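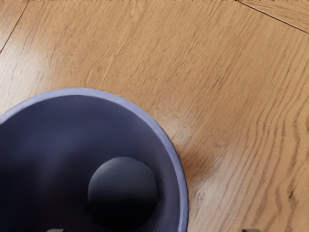 What did visitors to the open day want to know first? Most of them asked whether the arm was working on its own or whether one of us was steering it from behind the desk.

Markside Robotics Notes
Home Issues Authors Submit
Posted in December by the Zerouali group

4.2 The open day at Trirkville

We had planned the open day as a friendly afternoon for neighbours and school groups, and only later did it become part of the study. The Simby simulator ran on a large screen beside the door, so that people coming in from the cold could watch a simulated arm at work before they had even taken off their coats. Figure 9 shows one moment from the ball and bowl task, with the ball inside the bowl and the fingertips just coming into view at the bottom.

We let the task repeat all afternoon, with a new starting layout each time, and 300 people signed the guest book. Of these, 49 stayed behind to fill in our short questionnaire, and we are very grateful to them – it was nearly suppertime by then and the biscuits were long gone. Several wrote that they had taken the wood grain for a real tabletop until one of us mentioned that it was drawn by the computer. Others found the dark ball hard to pick out against the shadowed part of the bowl, a remark that matched our own experience when tuning the colour settings the winter before.

The younger visitors were much more patient than we had expected. They would stand through a whole string of attempts, cheering the good ones and groaning at the rest, and they had plenty of advice for us – slow down, come in from the other side, try a bigger bowl. We wrote as much of it down as we could, and the suggestions on speed are taken up again in Section 5.

Figure 9. Ball and bowl task in the Simby simulator, seen from above.

Contact the Markside office | Copyright Markside | Back to top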